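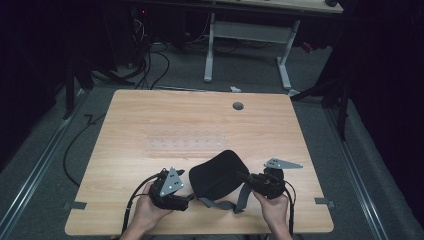
2/18/07

I have been thinking about straps again, which my family will tell you is no great surprise. It began with a backpack, a Wornier I bought in November for 36 dollars because it was marked down and because it was green, and I have always been weak about green. By the second week the left strap had crept so far out of its buckle that I was walking around town like a man leaning into the wind. I would stop, pull it snug, walk another block, and stop again. My old one, bought in Drisgate when I was still in school, never did this, and it was ugly as a boot.

My feeling, and I've held it through a good many arguments at the dinner table, is that the part of a thing that touches you deserves as much care as the part that does the work. We give all our attention to the housing and the cable and whatever is bolted on top, and then somebody remembers near the end that a person has to put it on. So you get a bit of webbing and a square of foam, and off it goes to the store.

Zsófia Vass taught me to look at it the other way around. She sewed harnesses and padding in a shop in Plonda for 30 years, and she let me sit at the end of her bench one winter when I was between jobs and probably in the way. She would pick up anything that was meant to be worn and open it flat on the table before she tried it on. Both hands, one on each side, and spread it out slowly. She wanted to see where the straps ran and what the pad was doing in the middle of it all. A pad with a little dome to it pleased her. Flat ones, she said, were cut by people who had never met a back.

I still do this, and I recommend it – even in a store, even with the clerk watching. Lay the thing down and follow each strap with your finger to wherever it ends. Look at what hangs loose. Cables are the worst for this, and anything that has both cables and straps will find a way to knot itself by morning if you drop it in a drawer. I keep mine open on a table when I can spare the room, and my wife has been very patient about the table.

Now, I know the case on the other side. Good padding costs money, and it wears out sooner than metal does. A Tarar carrying harness I admired last fall was 399 dollars, and I put it back on its hook and went and had a sandwich. I can't tell a young person with rent to pay that they ought to spend that. But I do think a maker could move a little of the money over from the shiny side, and I think most of us would take a plainer box if it sat better on the shoulders at the end of a long afternoon.

The green backpack I haven't given up on. I took the left strap off last night and turned the webbing end over twice, the way Zsófia used to, and ran three rows of stitching through it. The thread is the wrong color. I'm wearing it to the library tomorrow with all the overdue books in it.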